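Bathroom Cell - Frequently Asked Questions

Who is this page for?
Anyone at Somcombe rostered on the vanity cell who would sooner read than ring us.

How often do the fingers need doing?
Fingertip pads get wiped every morning and checked for play at each joint. Kudo's schedule says 4,000 grasps between pad changes. Kudo has never met our toothpaste.

Can I adjust the finger tension with the arms up at the counter?
No. Park them low, hands hanging, then use the 2 mm key. Yes, the one that's always missing.

What should I look over before a run?
Fingers, joints, cables, and then whatever is on the counter.
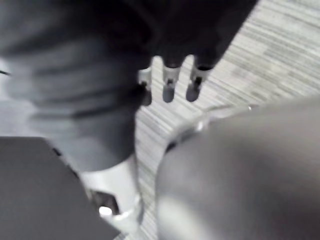
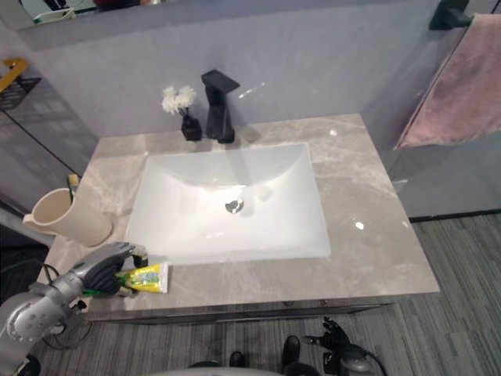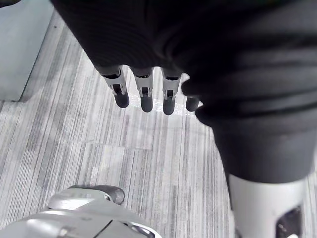

Why does it keep dropping the toothbrush?
Nine times out of ten it's the thumb calibration. Rerun it from the Plarex menu, wait 30 seconds, and don't lean on the vanity while you wait. If the drift comes back by lunch, the tendon is stretching and you want a Reltico spare from drawer 6.

A cable has snagged. Now what?
Hit the stop first. Then unhook it by hand - driving the arm backwards to free it is how we came to own so many connectors.

Can I use thread locker on the fingertip screws?
The blue one, a dab. Whoever used the red in July is still welcome to come and get them out.

Is the tap plumbed in?
No, and please stop checking.

Where do I log a fault?
On the sheet by the charger. "Hand weird" is not a fault description.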